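Pluvow – Stundham weekly respiratory illness counts

Posted August by the Pluvow maintainers
16 shares

Pluvow is a table of weekly counts of respiratory illness in the town of Stundham and the rural district of Bepari. The counts come from public bulletins put out by the two local health offices. We typed them in, checked them against the originals, and put them in one file so that they can be read by a script.

The current release covers 52 reporting weeks. It replaces the spring release, which had a date error in the Bepari rows (see Known problems).

What is in the folder

counts.csv – the main table, one row per area, week and illness
bulletins.csv – one row per bulletin, with the title, the time of day it was released and the page the numbers came from
corrections.csv – every number that was changed by a later bulletin, with the old and new value
areas.csv – area names and the codes used in the other files
notes.txt – remarks made while typing, lightly cleaned up

All files are UTF-8 with commas between fields. Text fields with a comma inside them are in double quotes. There is no index column.

Columns in counts.csv

area_code – matches areas.csv
week_start – first day of the reporting week
illness – one of flu, covid, rsv, other_resp
new_cases – lab-confirmed cases first reported in that week
hospital_now – people in the hospital with that illness on the last day of the week
bulletin_id – matches bulletins.csv
status – first, revised or final

An empty new_cases field means the bulletin gave no number. A zero means the bulletin said zero. Please do not fill the empty fields with zeros. In the winter weeks several bulletins left out RSV completely, and treating those as zero makes a dip that was not there.

The hospital_now column is a count on one day. It should not be added up across weeks, as the same patient can be in it more than once.

How the numbers were collected

The Stundham office puts out a bulletin at 5pm once a week. The Bepari office used to put out its own at 10am and moved to the afternoon partway through the year. Both are PDF files. The Stundham ones have real text in them and can be copied. Most of the Bepari ones are scans, so those numbers were typed by hand.

Each scanned page was typed twice, by two people working separately, and the two versions were compared. Where they did not match, a third person looked at the scan. Of the Bepari bulletins, 50 could be read in full. The other two have a fold across the table, and the fields we could not read are empty with a remark in notes.txt.

Age groups are not included. Stundham changed its age bands in the middle of the winter and the old and new bands do not line up. If you need them, the page numbers in bulletins.csv will get you to the right table quickly.
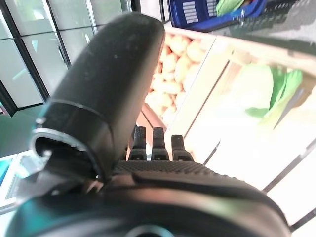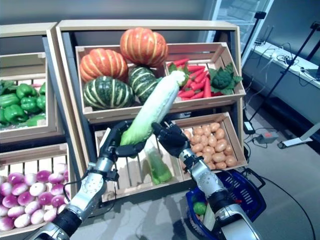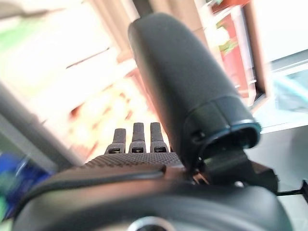 Revisions

Both offices correct earlier weeks when late lab results arrive. When that happens we change the value in counts.csv, set status to revised, and add a row to corrections.csv. A row becomes final once the office has stopped updating that week.

There are 56 rows in corrections.csv in this release. Most are small. The largest group is for flu in Bepari, where a backlog at the lab pushed results from several weeks into one bulletin, and the office later moved them back to the weeks they belonged to. If you made charts from the spring release, that spike should now be gone.

To get the numbers as they looked when first published, join counts.csv to corrections.csv on area_code, week_start and illness, and use old_value where there is one. If a week was corrected more than once, take the row with the lowest correction_id.

Loading the files

The files open in any spreadsheet program, with one warning. Some programs turn area codes such as 03 into the number 3, and the join to areas.csv then fails. Import that column as text.

In Python:

import pandas as pd
counts = pd.read_csv("counts.csv", dtype={"area_code": str})
counts["week_start"] = pd.to_datetime(counts["week_start"])

We have also tested the files with the Jestonetti chart tool. It reads the table as is, but draws a line straight through empty fields unless "break on missing" is turned on.

Known problems

– Spring release, Bepari rows: week_start was one week late from the first bulletin of the year on. Fixed here.
– Stundham counts people by home address. Bepari counts by the clinic where the test was done. Someone who lives in Stundham and was tested in Bepari can show up in both, so the two areas should not be added together for a total.
– Home tests are not counted by either office.
– other_resp is a mixed group and the offices do not list the same illnesses under it. Use it for one area at a time.
– Delays of up to 16 days between test and report were mentioned in the holiday bulletins. Treat those weeks with care, even where status is final.

What the data can be used for

The table is good for looking at the timing of a season in one area, and for seeing how much first reports change later. It is a poor fit for comparing rates between the two areas, for the address reason given above. It holds no records of single patients. Where an office printed "fewer than five" in place of a number, new_cases is empty and the wording is kept in notes.txt. Please don't try to work the hidden values out from the totals.

License and contact

The compiled tables are free to use with credit to Pluvow. The bulletins themselves belong to the offices that wrote them and are not copied here.

Errors can be reported through the issue page. Include the bulletin_id and the page number, and say which value you think is wrong – a screenshot of the table helps if the bulletin has been taken down. The next release is planned for after the Bepari office closes its books on the current season.

Comments (2)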